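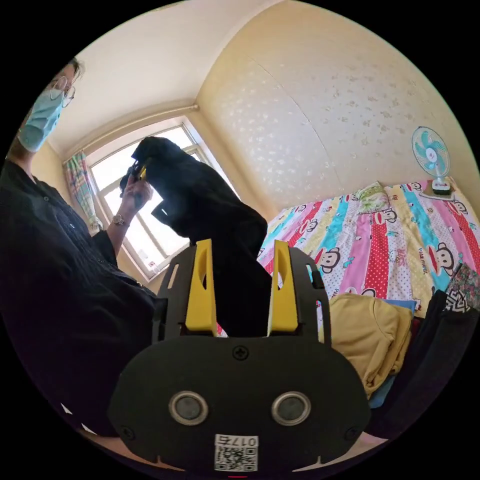 By the window, one arm up, mask on.

Week 6 notes: writing copy for gift jewelry

Okay, so last Tuesday we ran out of time right when it was getting good, and I promised I'd type up the rest. I used to write listings for a little online shop called Zustura (charm bracelets, lockets, a whole lot of birthstones), and most of this comes from the 2000 or so drafts I had thrown back at me there.

Start with who's paying. A locket buyer is almost never the locket wearer! She's shopping for her sister, her old roommate, her kid's teacher, and she's a little worried it'll look cheap. So your first sentence talks to the giver, and your second one gets to the metal.

Then give the measurements. Please, please give the measurements. Chain length, pendant height, clasp type. The Brerora listing I handed out has 31 words about friendship and not one about how long the chain is, and I would bet money on what their return pile looks like.

Watch your metal words, too. "Gold tone," "gold plated" and "gold filled" are three different things, and you can't swap them around because one sounds nicer. If the supplier sheet doesn't say, email the supplier. Don't guess.

Tài Thân asked in class if you can mention the occasion in the title. Sure, but pick one. "Graduation Birthday Mother's Day Bridesmaid Necklace" reads like a junk drawer, and you can put the other occasions lower down where people skim anyway.

Price goes near the end, after the size and before shipping. I know the Cesomitz page leads with it. They sell clearance, so it works for them.

For next time: take the Cao anklet from the handout and write it up twice, 2 short paragraphs each, once for a mom buying for a teenager and once for somebody buying it for herself. Bring it printed, double spaced, and leave me a wide margin because my handwriting is terrible.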